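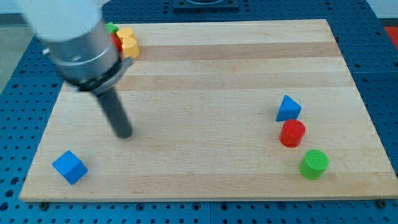 Cobot pushing blocks around on a tabletop: what rules do I have to follow before I let other people near it?

Posted by gustosberg_garage in Robots & Automation > Safety and standards

Hi all! Long post, sorry in advance. I help run the open evenings at a shared workshop called Gustosberg, and we've got a small robot arm on a perforated table with a butcher-block board bolted on top as the work surface. It has a long rounded probe for a tool, and all it does is push wooden-toy-sized blocks around (cubes, cylinders, a triangle one). The biggest thing it ever touches weighs less than my phone.

So far only two of us have used it and we both know where the stop button is. Starting in November I'd like to let members stand next to it and reset the blocks by hand between runs, which means hands on the board a lot. My co-organizer says it's a collaborative robot, it's sold as a collaborative robot, so we're covered. I'm not so sure?? I tried reading up and got buried in ISO numbers within ten minutes.

What I'd like to know:

Is "it's a cobot" enough, or do I still have to write something up?
Does the tool matter if it's just a stick with a round end?
Do I need a fence or a light curtain, or can I get by with slow speed and some tape on the floor?

We have a little money but not fence money. I got one quote for a scanner from a place called Nolte and it was 2,990, and the version with the mounting kit was 3,974, and I sort of closed the laptop after that.

Thanks!!

----

Zineb Benmoussa
Marked as most helpful

Okay, I do cell sign-offs for a living (at Cellness, small integrator, you won't have heard of us) so I have feelings about this one.

Your co-organizer is wrong, but it's the most common kind of wrong there is. The arm by itself isn't what you assess. You assess the application, meaning arm plus tool plus the things it handles plus the table plus the people and what they're doing. The same arm can be fine with a foam pad on it and really nasty with a screwdriver bit. So yes, write something up. The documents you want are ISO 10218 parts 1 and 2, and for people sharing the space, ISO/TS 15066, which is where the contact force and pressure limits by body area come from. A lot of the 15066 material got folded into the 2025 edition of 10218-2, so if you're paying for a copy, check which edition you're getting. In the US the matching one is ANSI/A3 R15.06. For the write-up itself, ISO 12100 has the method, and it's a lot more readable than people make it sound.

On the stick: it matters more than anything else you listed! A rounded tip beats a pointed one by a mile, but a long thin tool still puts the whole push into a small patch of skin. And look at what's under it. You have a tool that comes down to just above a hard wooden board, and you want people's hands on that board. That's a textbook pinch. The limits make a difference between a hand that can get knocked away (transient contact) and a hand that's trapped against something (quasi-static contact), and trapped is the stricter case. You have the trapped case all day long.

What I'd do with your setup, in this order:

Write the task down as it really happens. "Member reaches in and puts the blue cube back" is a task. So is "member reaches in because a cylinder fell over and they got impatient." That second one will happen on the first evening, I promise.

Make the reset a stopped-robot task. The arm goes to a parked pose well up off the board, goes into a monitored standstill, and only starts again when somebody outside arm's reach presses a button on purpose. It can't be a timer. You'll get rid of most of your risk right there and it costs you nothing if your controller has a safety-rated stop.

Set a floor in the safety configuration, the part with the password on it, and don't count on the motion program for this. The tip shouldn't be able to press into the wood even if someone's code asks for it.

Turn the speed and force limits down in that same place. Blocks that light don't need much. If the arm trips on its own limits now and then, fine.

Check the bits you don't think of as the robot. Brackets on the wrist, bolt heads, any fixture fixed to the table behind the board. Can fingers end up between the wrist and one of those? Move it or keep the arm out of that corner.

Then the fence. You may not need one if the above holds up, but that has to come out of your assessment and not out of the budget. Tape is good for telling people where to stand. It isn't a safeguard and you can't count it as one.

Last thing, whoever owns the building or insures you will want to see the paper. If members are employees of anybody while they're in there, the workplace rules come in too, and I'd ask someone local about that.

----

tapehoarder

We have kind of the same thing at our place, no fence. We run it super slow and it's fine. Never had a problem. I'd put the e-stop on the side people stand on, ours was behind the arm for the longest time which was dumb.

----

ilero_user7

+1 to Zineb on the parked pose. Adding one thing: whatever you write, put the settings in it too. We had a nice two-page assessment on the Ilero cell and then a controller update set the force limit back to default, and it took us a while to spot it. Now we have a sheet taped inside the cabinet door with the safety checksum on it, and whoever opens up for the evening compares it with the screen and signs. Takes a minute.

Also, rotating parts of the wrist can catch sleeves and lanyards. We make people take the lanyard off.

----

gustosberg_garage

Zineb, thank you, this is so much more than I hoped for! I hadn't thought about the pinch against the board at all, I was only picturing it bumping somebody's arm. I found the safety planes menu tonight and there's a tool height limit in there that was just switched off. Going to do the stopped reset first and then sit down with 12100. And the lanyard thing, yes, adding it to the sign-in sheet.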